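Unit 4: Surface Finishes in Fitted Furniture
Handout for the Grarkwood Certificate in Interior Fitting

4.1 Gloss and matt

The sheen of a painted surface depends on how evenly it returns light. A gloss finish gives back a clear reflection of lamps and windows, and will show every ripple in the panel beneath. A matt finish scatters the light and is more forgiving of poor preparation. Students should be able to name a suitable finish for a kitchen, a cloakroom and a school corridor.

4.2 Preparation

Panels are to be sanded, wiped down and left free of dust before the first coat. The Droveck workshop sheets ask for 60 minutes between wiping and priming — this applies to all coursework pieces. Edges take up more paint than faces and should be sealed first.

4.3 Colour inside cupboards

Strong colour was once kept for doors and drawer fronts. Many clients now ask for it on the inside, where a bright yellow or red lifts a deep recess that would otherwise look dull. The Bridaletti sample book, held in the library, contains 198 shades, and the gloss versions are marked with a small circle.

4.4 Coursework

Each student will submit one finished panel and a written account of the method used, of no fewer than 2000 and no more than 3000 words. The account should discuss lighting — overhead lamps in particular — and its effect on the chosen sheen. 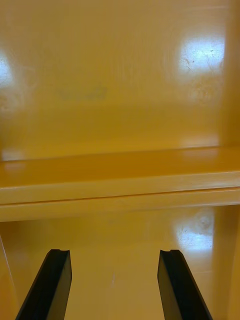 Panels must be labelled on the reverse with the student's name and unit number. Work is to be handed in by the end of July.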